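Health visitors should go back to knocking on doors

In January the clinic in Baltberg stopped home visits for newborns, except where a family has been marked as high risk. Everyone else gets a phone call in the first week and an appointment at the centre in the third. I think this is a mistake, and I think the money it saves will be spent again within a few years.

The case for the change is easy to follow. There were 387 births in the district last year and there are four health visitors, one of them part-time. A visit to one of the outer villages can take half a morning. In the same time a nurse can make six calls. Joonas Pesonen, who manages the service, told the public meeting that no family would lose contact with a professional, and as far as it goes that is true.

But a call only finds what a parent is willing or able to say. A mother who has slept for two hours will tell a stranger on the phone that she is fine. The same woman at her own kitchen door, with the baby crying behind her, is much harder to misread. Wulan Pillai did this work for the district until she retired. She told me that most of the feeding problems she picked up were never mentioned to her. She noticed them while she was asking about something else.

Then there is the question of who counts as high risk. The form is filled in before the birth, and it asks about age, housing, previous illness and whether there is a partner at home. Low mood after a birth doesn't wait for a form. Families who looked settled in the eighth month can be in trouble by the tenth day, and under the new rules they are the ones who won't be seen.

I don't say every family needs five visits. One would do, in the first ten days, with the rest by phone if the parents prefer it. Fabian Aebischer has suggested sharing a post with the neighbouring district - a sensible idea that got two minutes at the meeting. It deserves a proper costing before the summer.

The service says it will review the change after a year. By then 300 or more babies will have gone through it, and their parents should be asked what they missed.

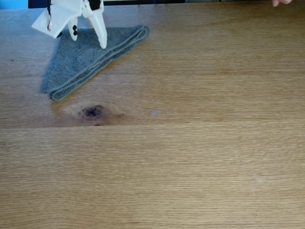 *A folded grey towel on a wooden table.*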